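Search this site
Enter a street or postcode

Tarcombe homes plan moves to full application after harbour-side scheme is redrawn

4 min read

The owner of the former Jitus works in Tarcombe has applied for full planning permission to turn the site into 86 homes, after dropping an earlier layout that would have put a block of flats along the water.

The application was made by Sollel, a housebuilder, and covers the whole of the old works and the yard behind it. It includes flats, terraced houses and a small number of detached homes on the higher ground at the top of the site. The tallest building would now be four storeys. In the earlier layout it was six.

Plans and drawings can be seen at the library during normal opening hours, and written comments can be made until the end of the consultation period. A decision is not expected before July.
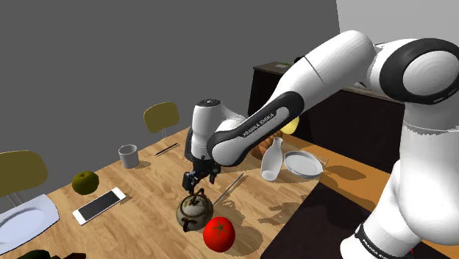
Page last changed: 01/02/2026

The works closed when Jitus moved its business to a larger unit inland. The buildings have stood empty since, apart from the old office by the gate, which was let for a time as storage. The long brick shed facing Quay Lane would be kept under the new plans and divided into flats. The other buildings would be knocked down.

Sollel bought the site with outline permission already in place. That permission fixed the use of the land for housing and the position of the main road into it, but left the design, height and layout of the homes to be settled later. The company said it had decided to make a new full application because the changes went further than the outline permission allowed.

Under the new layout, the buildings nearest the harbour have been moved back from the wall and a public path would run along the whole of the water's edge. The path would join the existing one at the slipway. At present walkers have to leave the harbour at that point and go round by the road.

The flats would have one, two or three bedrooms. Most would have a balcony or a small terrace, and those in the brick shed would keep the tall window openings on the lane side. The terraced houses would be set in short rows behind the shed, each with a rear garden and a shed for bicycles. The detached houses would have garages.

Prices have not been set. The sales particulars will be handled by Bhatia, the estate agency in the High Street, which is already taking names from people who want to be told when the first homes are released. Putting a name on the list costs nothing and does not reserve a home. The agency said most of those asking so far were looking for two-bedroom flats or for the smaller terraced houses, and that several were local owners hoping to move somewhere with fewer stairs.

A share of the homes would be sold or let below the market rate. The size of that share is still being discussed between the company and the council, and the planning papers leave the figure blank. Homes in this group would be spread across the site and would include houses as well as flats. People with a family or work link to Tarcombe would be considered first.

Parking drew the most comments when the earlier layout was put on show. Each house would now have its own space and the flats would share a parking area under the deck at the back of the shed. Visitor spaces have been added along the entrance road. Residents of Quay Lane had asked for the lane to be closed to traffic from the new homes, and the drawings show bollards at the lower end, with access kept for fire engines and for bin lorries.

Neighbours on Chapel Rise had also objected to the loss of their view over the harbour. The drop in height along the water deals with part of that objection. Two of the detached houses at the top of the site have been turned so that their main windows face away from the gardens on the Rise, and the planting along the boundary would be kept and added to.

The ground itself will need work before any building starts. A survey sent in with the application found oil in the soil beneath the old loading yard and recommended that the top layer be dug out and replaced. Sollel would have to show that this had been done before laying foundations. Lorries would come and go by the upper gate, with no deliveries before eight in the morning.

Floor levels near the harbour have been raised to allow for high tides. There would be no bedrooms on the ground floor of the buildings closest to the wall, where the space would be used for entrances, storage and two small commercial units. The company has asked for these to be open to use as shops, offices or a café. No tenants have been named. 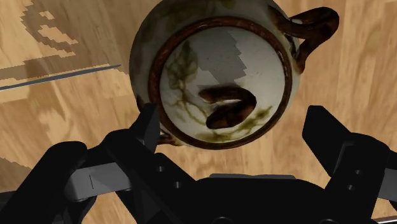
What happens next

The council will write to all homes that share a boundary with the site. Notices will also be fixed to the main gate and to the railings by the slipway. Comments must be in writing and must give a name and address. They will be placed on the public file, with telephone numbers and signatures removed.

Comments made on the earlier layout will not be carried over. Anyone who wrote in before and still wishes to object to the scheme, or to support it, will need to write again.

Planning officers will then prepare a report for councillors. Matters such as traffic, height, overlooking, drainage and the effect on older buildings can be taken into account. The effect on the price of neighbouring property cannot.

If permission is granted, demolition would begin once the soil work has been agreed. The homes would be built in three stages, starting with the terraced houses and the entrance road. The brick shed would come second. The waterside flats would be last, and the harbour path would have to be open before anyone could move into them.

Sollel plans to use one of the first houses as a show home. Viewings would be by appointment through Bhatia. Buyers in the first stage would be able to choose kitchen units, worktops and flooring from a set range if they reserve early enough. The houses would be sold freehold and the flats on long leases, with a yearly service charge to cover the lift, the shared parking area and the upkeep of the planting. The amount of the charge will be published with the prices.

The path would be looked after by a management company set up for the site. The council has asked for a legal agreement that would keep it open to the public at all times, including after the last of the homes has been sold. A draft of the agreement is on the file at the library.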